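二月の鍵と、ダイアネさんの豆スープ

ねえ、ちょっと聞いてほしいんだけど、わたし、引っ越して二週間で自分の部屋から締め出されたの。
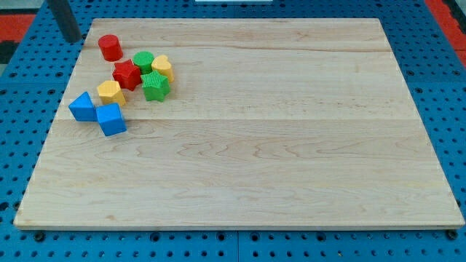

二週間っていうか、正確には14日目。まだ段ボールも半分しか開けてなくて、やかんは出したのにコップが見つからないから、お茶をごはん茶碗で飲んでた頃ね。その晩、ゴミを出しに下まで降りて、戻ってきて、ドアノブを回したら、回らない。うちの建物、ドアが閉まると勝手に鍵がかかるタイプだったんだよ。不動産屋さん、たぶん説明してくれてた。してくれてたと思う。でもあのときわたし、窓から川が見えるかどうかで頭がいっぱいで、ぜんぜん聞いてなかった。

二月だよ、二月。ウルクビの二月をなめちゃいけない。廊下だって外とたいして変わらない寒さで、こっちは部屋着に毛糸の靴下、足もとは片方ずつ柄のちがうサンダル。ポケットに入ってたのは、フレルネモフのスーパーのレシートと飴がひとつ。電話は部屋の中で充電中。ドアに耳をつけたら、誰かからの着信でぶるぶる震えてる音まで聞こえた。もう、笑うしかないでしょ。

で、しばらく階段に座って飴をなめてたの。飴をなめてる間は、まだ困ってないことにできるから。でも飴って意外と早くなくなるんだよね。

うちが413号室で、廊下のいちばん奥が439号室。そのドアの下からだけ、細く明かりがもれてた。あと、にんにくを炒めるにおい。夜の十時にだよ? わたしはにおいに引っぱられるみたいに歩いていって、ノックした。なんて言うかも決めてなかったから、ドアが開いた瞬間、口から出たのが「こんばんは、においがします」。ひどいよね。苦情だと思うよね、普通。

出てきたのは、髪を鉛筆で留めた背の高い女の人で、わたしの足もとを見て、顔を見て、もう一回足もとを見た。それから「鍵?」って言った。
「鍵です」
「入って。豆は食べられる?」

それがダイアネ・ラセルダさん。

部屋の中はとにかくあったかくて、鍋がひとつ、ことこと鳴ってた。ダイアネさんは明日の分のスープを夜に作る人なんだって。「明日の分なのに、だいたい夜のうちに食べちゃうんだけどね」って言いながら、深いお皿にたっぷりよそってくれた。黒い豆と、何かの青菜と、オレンジの皮がひとかけ。オレンジ! スープに! って思ったんだけど、ひと口食べたら黙っちゃった。靴下の中の指が一本ずつ戻ってくる感じがして。

管理人のマティッチさんには、ダイアネさんが電話してくれた。出ない。もう一回かけても出ない。「あの人、九時に寝るのよ。でも三回目で起きる」って言うから、まさかと思ったら、ほんとに三回目で出た。スピーカーから、地の底みたいな声が聞こえてきたよ。
「413か」
まだ何も言ってないのに。
「前の人もやった。その前の人もやった」
合鍵はあるけど、物置のどこかにあるから、探すのに三十分くれって。

その三十分でね、わたしたち、ずいぶんしゃべったの。ダイアネさんはチロフ行きの夜行バスの切符売り場で働いてて、お客さんの行き先を顔で当てるのが得意らしい。「じゃあ、わたしは?」って聞いたら、お玉を持ったままじっとこっちを見て、「あなたは往復を買う顔」って言われた。

ちょっと、どきっとした。だってわたし、前の街の部屋の鍵、まだ返してなかったんだもん。返し忘れたって自分には言ってたけど、引き出しの奥の封筒に入れて、切手まで貼って、それでも出してなかった。向こうに戻る用事なんてひとつもないのに。そのことは、誰にも話してなかった。

「往復って、だめですか」
「だめじゃないよ。帰りの分は三か月使えるし」
ダイアネさんはそう言って、おかわりをよそった。三か月かあ、って思いながら、わたしはまた食べた。二杯目のほうがオレンジの味がよくわかった。

マティッチさんは結局、五十分かかってやって来た。パジャマの上に立派なコートを着て、鍵束をじゃらじゃら鳴らして、怒ってるのかと思ったら、玄関で鼻をひくひくさせて「まだあるか」だって。だからわたしの部屋のドアが開いたのは、マティッチさんが食べ終わったあと。日付が変わるちょっと前だったと思う。

部屋に入ったら、電話には姉からの着信が三件。「コップ、うちの箱にまぎれてたよ」だって。どうりで見つからないわけだよ!

次の朝、わたしは合鍵を作りに行った。二本作って、一本は財布に、もう一本はダイアネさんに預かってもらった。引き出しの封筒も、いちおう鞄には入れて出たの。ポストの前を二回通って、二回とも手が鞄の中まではいったんだけど、まあ、その日はそのまま持って帰ってきちゃった。

帰りにオレンジを買った。豆も買った。水で戻すのに一晩かかるって、袋の裏を読んで初めて知ったから、その夜もまた廊下の奥のドアをノックした。今度はちゃんと、鍵を首から下げてね。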